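Meltden Residents' Association
Minutes of the meeting held on Wednesday, November 6, 2019, in the upstairs room at the Engelhardt building

Present: Frauke Hellwig (chair), Carola Hellwig, Lutz Lindemann, Ningsih Manurung (minutes)
Apologies: Anneliese Lenz

1. Minutes of the last meeting

Agreed as a correct record, with one change. Under item 4 the word "drain" should read "drains". There are two of them, one either side of the gate, and both were blocked.

2. Matters arising

The drains have been cleared. Lutz went past after the heavy rain and the water was running away on the left. The right side was slower. He will look again.

The noticeboard key has not been found. Carola will ask Anneliese whether she has it from the summer. If not, the lock will have to be changed.

The letter about the street lamp at the corner of Kemik Lane was sent. No reply yet. Frauke to send it again, this time with the number from the lamp post.

3. Bus stop on Kemik Lane

The bus company wants to move the stop from outside the chemist to the far side of the junction. Their notice says the present stop holds up traffic turning right. Comments have to be in by the end of the month.

Frauke said she had spoken to people waiting there on two mornings and most of them were against. The new place has no shelter and no kerb to speak of. Lutz was in favour of the move in principle – he drives that way and the queue goes back past the school – but agreed it should not happen before there is somewhere to sit. Carola pointed out that anyone coming from the flats would have to cross the road twice.

Agreed to write in and say the association does not object to a new stop provided a shelter and a proper crossing are in place first. Ningsih to draft, Frauke to sign. Lutz asked for it to be noted that he would have left out the word "proper".

4. Allotment water

The tap by the lower plots will be turned off for the winter on the first Saturday in December. Plot holders should fill their butts before then. The upper tap stays on unless there is a hard frost.

Two plots are still not being worked. Letters went to both in September. One holder has replied and would like to keep half. The other has not been heard from. Agreed to offer the free half to the next name on the list and to write once more to plot 9 before doing anything else.
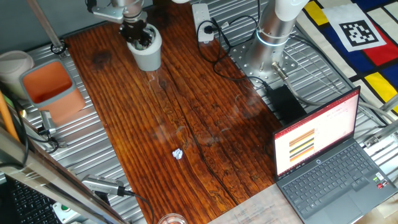
Carola reported that the shed door on the upper path sticks and has to be lifted to close. Lutz will plane the bottom when it is dry enough. He would like whoever has the long ladder to bring it back.

5. Winter lunch

The lunch will be in the usual room, at one o'clock. Cokanon have quoted for soup, bread and a hot pudding and their price is the same as last year. Carola asked whether they could do a soup without cream, as there were six people last time who could not eat it. Ningsih will ring them.

There was some talk about whether to charge. Frauke felt a box by the door had worked well enough. Lutz thought it had not covered the room. It was left that there will be a box again, with a card on it saying what the lunch costs per head.

Tables to be put out from 11. Anneliese has offered to do the flowers.

6. Hedge at number 7

A complaint has been received that the hedge at number 7 is over the pavement and pushes prams into the road. Frauke knows the owner slightly and will call round. No letter to be sent for the time being.

7. Any other business

Ningsih asked for items for the newsletter by the end of next week. The last one had a blank half page.

Carola said the recycling had been missed again at the top end. Residents should report it themselves each time, as the council only logs calls from the address concerned.

The next meeting will be in December, date to be fixed when Anneliese is back. The meeting closed at ten past nine.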